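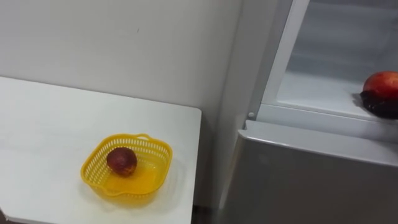

*Written and kept up by the Jurkcombe kitchen desk · Moltow house guide, section 11 · last touched in March*

## Putting the fruit away

I wrote this section after I got the same question three times in one week, and it was always "where does the fruit go?" So this is how I do it in the upstairs kitchen. Your fridge may be laid out a bit differently (mine is the light gray one right beside the white table), but the steps carry over fine.

**What you need:** the yellow basket, a clean dish towel, and a bit of free shelf.

1. Set the basket on the table, on the fridge side. I keep mine well in from the edge – I've knocked it off with my elbow more than once, and plums travel!

2. Look over each piece before it goes anywhere. Soft spots, splits, anything sticky around the stem: eat it today or cut it up for the Ngô compote (recipe is in section 14, and it's a good one).

3. Press gently near the stem. If it gives a little, it's ripe and can go in the fridge. If it's hard as a rock, leave it in the basket on the table and check again tomorrow.

4. Open the upper compartment and wipe the shelf. Crumbs and drips love that front lip, so run the towel along it too.

5. Move the ripe fruit over one piece at a time. I know, I know, tipping the whole basket is quicker. I did that for years and had bruised peaches for years.

6. Leave a finger's width between pieces. They keep better when the air can get around them, and you'll spot a bad one sooner.

7. Close the door and give it a second push at the top corner.

> **Note:** Don't wash anything before it goes in. Wash it when you're ready to eat it. Damp fruit goes moldy fast, especially the dark-skinned kinds, where you won't see the mold until you pick the thing up.

> **Caution:** Apples and plums don't make great neighbors for long stretches. Apples give off a gas that hurries everything else along. A day or two on the same shelf is fine, but past that I put the apples at one end and the stone fruit at the other.

### Cleaning the basket

The little slots around the rim collect more gunk than you'd think. I use an old toothbrush and warm soapy water, go around once on the outside and once on the inside, then rinse and let it dry upside down on the rack. Don't forget the underside of the handle.

If you've got a Pendus basket with the fabric liner, take the liner out first and wash it separately. Cold water only – mine shrank.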